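Search this forum Advanced

Posted in December by pumik_dev

Allov wrist kit, $600: worth it over the Kioko?

Dragica Begović, 14:10
I've had the Allov on our arm for 2 weeks. Mount is stiff and the driver installs cleanly. Current task is a soft toy-style pick from a bowl, with a colander alongside as a distractor.

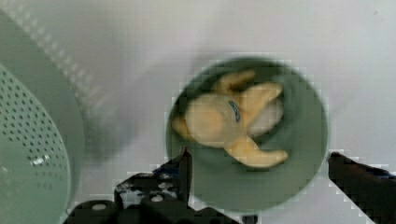 Fingers are spread wide for the approach. Compression at the default bitrate is heavy – edges go blocky on green against white.

ukska_fan, 14:32
Raise the bitrate. Ours is clean at 12 Mbps.

Dragica Begović, 14:41
Tried that. Latency went up 100 ms, too much for closed loop.

pumik_dev, 15:05
Then I disagree that it's worth $600. The Kioko holds both.

ukska_fan, 15:20
Kioko's mount flexes. I'd take the blocks.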